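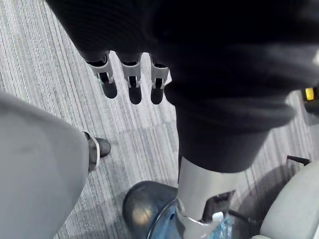
How to Get Furniture Dents Out of Carpet

Posted February 4, 2026

I moved the couch last month and found four craters in the carpet deep enough to lose a marble in. The couch had been in the same spot since we moved to Hurkanar, so I shouldn't have been shocked, but wow. I put a footstool over the worst one and pretended everything was fine for a few days, and then I got annoyed and decided to fix them properly.

I've done this in three different homes now with three different kinds of carpet, and I've gotten pretty good at it (my sister calls me when she rearranges her bedroom, which is often). It takes some patience but almost no money. Most of you will already have everything in the house.

First, find out what your carpet is made of

Please don't skip this! I know you want to get to the ice cubes. Nylon bounces back well and puts up with steam. Wool also comes back nicely, but it hates getting soaked and it hates high heat. Polyester is slower, and some of those dents will only ever get to "pretty good." Olefin (sometimes sold as polypropylene) is the stubborn one, and it can melt under a hot iron, so keep the iron away from it completely.

If you have a leftover piece in the garage, look for a label on the back. If you're renting, ask the landlord. I did that in our last place and got an answer in one text. If there's no way to find out, treat it like it's olefin and stick with the ice method.

And whatever you have, test in a closet or behind a door first. Put a damp white cloth on the spot, press for a minute, lift it up and look for dye. If there's color on the cloth, stop there and call somebody.

What you'll need

Ice cubes
A few white cotton towels or old T-shirts (white, so no dye ends up in your carpet)
A spoon, the kind you eat cereal with
A spray bottle of plain water
A steam iron, if your carpet can handle it
A hair dryer
A vacuum

You can buy a little carpet rake too. I had one for years and lost it in the move, and the spoon does the same job on a small dent.

Vacuum before anything else

Go over the dent in a couple of directions. There's always grit down in there, and if you wet it you're basically making mud. My couch dents also had popcorn in them. We don't eat popcorn that much, so I have questions.

Method 1: Ice, for small dents and nervous people

This is where I start nearly every time. Put an ice cube right in the dent. If it's a long dent, like from the base of a bookcase, line the cubes up end to end along it. Then walk away and let them melt all the way.

The water goes in slowly and the fibers swell as they soak it up. You could pour water on it instead, but it's really easy to pour too much, and then the pad underneath gets wet and you've got a new problem. The ice kind of does the measuring for you.

Once it's melted, leave it a few hours. I usually do mine after dinner and check them in the morning. Blot up whatever is still sitting there with a towel (press, don't rub), then take the edge of the spoon and tease the fibers up and out, working from the middle of the dent toward the sides. Go gently. You're fluffing, not digging!

A side table dent will often be gone after one round. For my couch it took two rounds and I still had a shadow, so on to the iron.

One warning: if you've got hardwood under the carpet, put down fewer cubes and blot sooner.

Method 2: Steam, for the deep ones

Nylon is the best candidate here. Wool is okay if you keep the heat low and don't hang around.

Wet a white towel and wring it out so it's damp and not dripping. Lay it flat over the dent. Set the iron to medium with steam on, and hold it just above the towel for several seconds so the steam goes down through. Some people press the iron right onto the towel, and I've done that too on nylon, lightly, and kept it moving. What you never, ever want is the iron touching the carpet itself. Make sure the towel is big enough that the iron can't slip off the side. I use a full bath towel folded in half.

Pull the towel away (careful, it's hot), let the spot cool down for a second, and work it with the spoon or your fingers while it's still warm. You'll feel it start to stand up. It's weirdly satisfying!

Repeat if you need to, wetting the towel again each time. If nothing has changed after three or four passes, more heat isn't going to help, so give it a rest and come back another day.

Method 3: Spray bottle and hair dryer

I like this one for shallow dents, like where a chair has been, and for stairs where ice just slides off. Mist the spot until it's damp, set the dryer to low or medium, and hold it a hand's width above the carpet. Keep it moving and push the fibers around with your free hand while they dry. You want to be bending them the opposite way from how they were crushed.

Don't crank it to high and park it there, especially on anything synthetic.

Let it dry, really dry

Keep furniture and feet off until the spot is dry all the way down. Fibers that get squashed while damp will dry squashed, and then you get to start over. I point a fan across the floor and leave it overnight. Once it's dry, vacuum again and look at it from a few angles, since the light from the window can make a finished spot look worse than it is.

When it won't come out

Sometimes the pad underneath is what's crushed, and no amount of fluffing on top will change that. Press your palm flat on the dent and then on the carpet next to it. If the dent feels hard and thin and the other spot feels springy, it's the pad. My old neighbor Hussam Hakim had a piano that did this to his front room. He had a carpet guy in to lift the corner and swap out a section of pad, and after that the top came up fine with steam.

If that sounds like too much fuss for one dent, a floor plant works great. I'm not above it.

Keeping them from coming back

Furniture cups help, the wider the better, because they spread the weight out. The tiny ones that come free with a bed frame barely do anything. For the couch I bought the big round ones with a rubbery top, and for the bookcase I just cut a thin board to go under the whole base.

The other thing is to scoot the furniture a little now and then. An inch or two is plenty. I have a reminder on my phone every 21 days, and I'd say I listen to it half the time. Even so, the armchair hasn't left a mark since I started.

If you've got a frieze or a really long shag, I haven't tried any of this on either one, so tell me in the comments how it went. And if you know a trick for polyester, I would love to hear it, because there's one dent by the hallway door I still can't get flat.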